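A Third Hand by the Counter: Living With the Sketmont Kitchen Kit

Sold as a retrofit, the kit from Tutomwood asks more of the cabinets than of the cook

The Sketmont arrives in two crates and a tube. The larger crate holds the arm and its base plate, the smaller one the controller, the wrist camera and the gripper. The tube contains a printed template for the floor bolts. Tutomwood, which has until now sold assembly cells to furniture makers, is offering the kit to households and small test kitchens on a monthly lease, with outright purchase promised for next July.

We ran the kit for 18 days in a domestic kitchen with built-in appliances and a stone work surface. No changes were made to the room beyond the four holes required by the base plate. The aim was to test what the brochure calls "light handling": picking up containers, moving them along the counter, setting them down upright and returning them to storage.

Installation took most of a day. The base must be level to within the tolerance marked on the supplied gauge, and the first two attempts failed the controller's self-check with the same unhelpful code. The manual lists the code under "mounting, other." A call to the support line produced the answer, a shim on the left rear bolt, in a few minutes. Tutomwood should print it.

Once mounted, the arm is taught by demonstration. The operator holds a button on the wrist, moves the gripper by hand through the task and releases. The controller stores the path along with the view from the wrist camera and asks for repeats until it reports that it has enough. For a simple lift and place, it wanted 37 repeats. For anything that ended close to a vertical panel or a rail, it wanted more, and the count is not shown in advance.

The gripper is the strongest part of the package. It closes on force, with position as a backup limit, and the textured pad does its share of the holding. Long, smooth cylinders are the hard case for this kind of hand: there is little for the fingers to catch on, and any error in the approach angle turns into rotation once the part is clear of the counter. We set the grip force at 40 percent of its range for hollow containers and left it there.

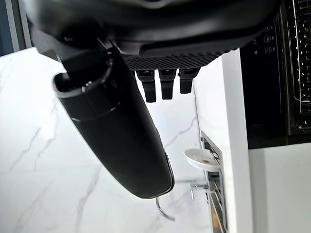 Flavero, a reader who has leased the same kit, wrote to say that the force setting matters less than the approach speed, and that slowing the last stretch of travel cured most of the rotation that a firmer grip had only hidden. The default speed, in the same letter, is described as a factory number for a factory floor.

We tried the change and agree. Cutting the approach speed by half added a little to each cycle and reduced the number of placements we had to correct by hand. The setting is three menus deep, under "Motion, Advanced, Terminal phase," and resets to default after a firmware update. One such update arrived during the trial.

Polished surfaces are a known difficulty for wrist cameras, and the Sketmont handles them unevenly. Reflections on chrome are sometimes read as edges, and the arm then stops short and asks for confirmation. Pale stone with a strong pattern gave fewer problems than expected. Direct afternoon sun gave more. Tutomwood recommends diffuse lighting from above, and with the blinds down the confirmation requests dropped to a level we could live with.

Clearance is the limit most buyers will meet first. The gripper housing is wide in relation to the objects it is meant to carry, and narrow pull-out storage leaves it little room. The planning software draws a safe envelope for the arm and a second, smaller one for the hand, but neither allows for a drawer that has been left partly open. The arm will detect contact and stop. It will not close the drawer.

An alternative wrist from Jaber fits the same flange and is noticeably slimmer. It costs more to lease, carries less, and loses the textured pad. For kitchens where most of the work takes place between tall units, it may be the better match. We have only handled it on a bench and can't say how it behaves over weeks of use.

Noise is modest. The arm is quieter than a range hood at its lowest setting, although the brake releases with a sharp click each time it wakes. Power draw at idle is low enough to ignore. Cleaning is less convenient: the housing wipes down easily, but the pad traps flour and has to be brushed out dry. Spare pads are sold in pairs.

The service interval is set at roughly 2,000 cycles, after which the controller displays a reminder and, a week later, reduces speed until the finger joints have been inspected. The inspection is included in the lease. Getting a technician to come outside business hours is not.

As it stands, the kit suits a test kitchen that repeats the same few motions all day and can keep its counters in a fixed arrangement. A household that moves things around will spend a good part of the first month teaching. The lease can be ended after three months, and the crates should be kept: Tutomwood charges for replacements.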